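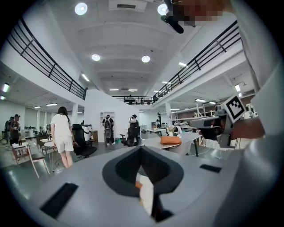

How do you keep a large hall with a white ceiling and two balconies from feeling cold in the evening?

Use warmer bulbs in the round ceiling lights and leave the small lights in the row at the back as they are.

I give my answer first, so that those who read only the top of the message have it. The longer version is below the quoted part.

On 3rd May, Wilma Schouten wrote:
> Dear list,
> We are now renting the Hindau hall for our evening meetings. The ceiling is white and has square panels set deep into it, and there is an upper floor on both sides with black metal railings. By day it is pleasant. In the evening people keep their coats on, although the heating works well.
> Has anyone changed the lights in such a hall? The owner allows new bulbs but no new wiring. I was also thinking of hanging cloth from the railings.
> Wilma

Dear Wilma,

I had the same question in October, when our group moved into the Nusilska building. It has also a coffered ceiling (I believe this is the English word for your deep squares) and recessed lights. We first bought Doroton bulbs in a very white color, and the room looked like a place where one waits for the dentist. Then we changed to the warm ones from Faulkner. The difference was clear on the first evening.

Please check the base of the old bulb before you order. I ordered 60 bulbs and had to send all of them back, and the shop kept part of the money for the postage.

About the cloth: I would be careful. A railing with horizontal bars is easy to tie things to, but the cloth must not hang where people hold the rail on the stairs. Ask the owner also if it must be treated against fire. Ours had to be, and the treatment made the fabric a little stiff. We hung 8 pieces on one side only, and this was enough to make the voices softer too.

Do you know how high the ceiling is? For ours we needed a lifting platform, which cost 129 for one day. If you can reach the lights from the upper floor, you save this money, but please do not lean over the railing to do it.

I still have three warm bulbs left over and can send you one for a test. Write me the type of the base and your postal address, not to the whole list.

With kind regards from Nusilska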